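Unit 2: Exhibiting at campus vendor shows

Read the Felutberg case before class. Fostorix, a small supplier of lab plastics, took a table at the September show and gave away 600 sample packs. Only 200 visitors left contact details.

Terms to know: booth fee, lead, cost per lead.

Cost per lead is total spending divided by the number of leads. Fostorix spent $2,613 — work out the figure and bring it with you. Leave staff wages out for now. We add them in Unit 3, along with the Fudari case.
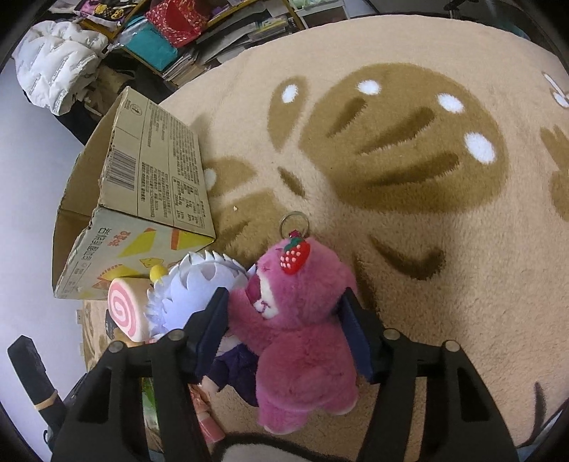
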